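Homusier Small Countertop Drawer

I'll admit I bought the first one of these for myself (my kitchen has one real drawer and it's full of takeout menus), and then I liked it so much I started selling them! It's a little wooden unit with a light tan top, a dark brown front and a white handle that runs across it, so you can grab it anywhere with floury hands.

I keep tea bags and rubber bands in mine. My friend Leonor Pacheco has hers by the stove for spice packets, and she's talked two of her neighbors into buying one.

Care is easy: damp cloth, mild soap, dry it right away. Please don't soak it. Rub a bit of board oil into the top once in a while, and a 200 ml bottle will last you ages.

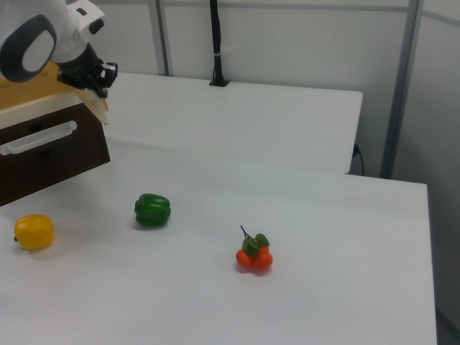 I'm a big fan of leaving produce out on the counter, by the way. Peppers are fine for a day or so if you're cooking them soon, and tangerines look so cheerful you end up eating more of them.

Item 414. Ships flat-wrapped from our Kurtuluş shop, and orders placed by Saturday noon go out the next week. Want a different handle? Write to İlker Güneş at the shop and he'll tell you what we've got in stock.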